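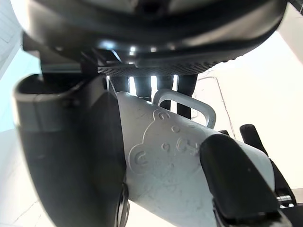

Do the arms mean fewer of us on returns?
Not so far at our place, same headcount as last March, but the jobs have been shuffled and not everyone likes what they got.

waqas_v
That's from the briefing sheet they handed out at Lomer. Anyone else on returns had this? Toys and nursery stuff, all the odd shapes. Two arms in, more coming supposedly. Want to know what it's like six months on.

Polyxeni G
We've had ours a while at Barko. Headcount same, yes. Work not the same. I used to do a whole item, open, check, wipe, bag. Now I get the ones the arm gives up on. All day just the awkward ones. Straps, handles, anything floppy.

ewanmac
Disagree a bit — my wrists are miles better. 774 lines on a shift between us and I'm not lifting half of them. Would not go back.

Polyxeni G
Fine for your wrists. My target is still 326 and every one of mine is a pain. They never changed the number.

ewanmac
ok that is bad. Ours got dropped after we moaned. Did anyone put it in writing?

Polyxeni G
Twice. "Under review".

annapurna.s
Night shift here, Plilent. Biggest change is the quiet. Used to be four of us round a bench having a natter, now its one per cell and a screen. Training was 30 minutes, then off you go. I asked for rotation and got it, 2 hours on the cell then swap. Ask for that before it goes live, much harder after.

waqas_v
Rotation, good shout. Who clears the jams, you or maintenence?

annapurna.s
Us, officially only the easy ones. Unofficially all of them after 10pm.

ewanmac
Then you want paying for it. We got a grade up for that, took ages though.

Polyxeni G
Grade up?? Right, I'm having a word tomorow.

waqas_v
Cheers all. Meeting's at 2pm, will ask re targets, rotation and the jam thing and post back.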